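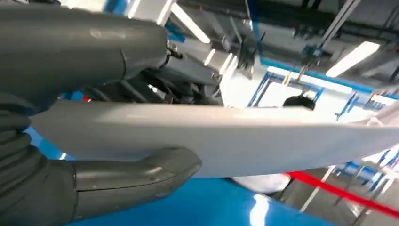 Widstead, Sep 24, 2019

About Omix

Omix builds and tests robot hands and arms for light assembly and packing work. We started in February with a bench and two desks, and now have a staff of 14 in the Cantero building.

Our open day brought in 861 visitors. Groups went through the hall in turns and watched flat panels being gripped and held over the blue work surface. A panel is an awkward thing to hold by one end, and most of the questions were about grip force and what happens when a part slips. Each demonstration ran 10 minutes, with time for questions after.

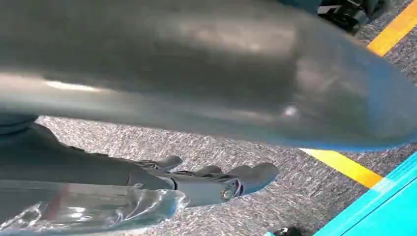 Visitors also asked about the Judanent hand, our jointed model with segmented fingers. It is still in testing and is not for sale. We expect to have a data sheet for it next year.

The hall covers around 2,530 square feet and is open to schools and customers by appointment. Please wear closed shoes and stay behind the floor tape while a demonstration is running. To arrange a visit, call the front office or use the contact form.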